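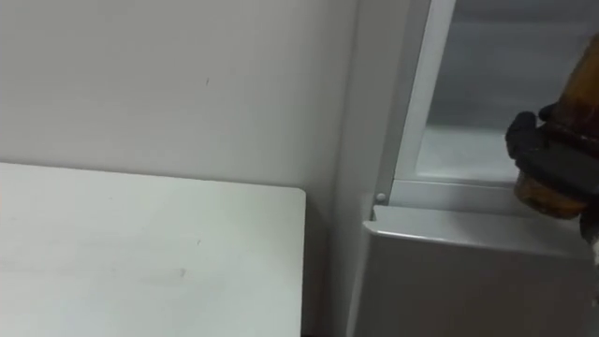 Stilach Home Kit: Notes After a First Trial
13th January

The Stilach Home Kit is offered to small laboratories and care providers that wish to try kitchen tasks without building an arm of their own. Our office was asked by Fleltmont to give an opinion on it before any order is placed. I set down my views here in a personal capacity, and the formal report will follow through the usual channels.

The kit arrives in two cases. It includes one arm, a two-finger gripper, the control software and 12 months of support. Assembly took Ayman Nimri and me most of a morning – the printed guide is clear on the wiring and rather thin on mounting height, which we had to settle by telephone.

Our trial work was limited to the refrigerator. Glass bottles are a fair test for any gripper, as they are smooth, heavy for their width and costly to drop. The black finger pads supplied with the kit are thick and rounded, and they close on a brown glass bottle from both sides. We ran 39 attempts at moving a bottle between the table and the refrigerator. The arm completed all but four of them. Three of the failures came at the shelf lip, where the approach was set too low, and the last was a lost connection.

The software deserves a fair word. Positions can be taught by hand and saved by name, and Leire Vidal, who had no earlier training, was saving her own within the hour. Editing a saved position is less pleasant. The menu returns to the start after each change, and there is no way to undo.

On price, the kit may be rented at 600 a month or kept under a longer plan, with a deposit of 1000 in either case. Spare finger pads are billed separately. I would ask Stilach to include a second pair, as Donska does with its own kit.

My recommendation to Fleltmont is a rental through July, with the mounting guide corrected before delivery. Telmo Zabala has the full list of settings and will send it to any reader who writes to the office.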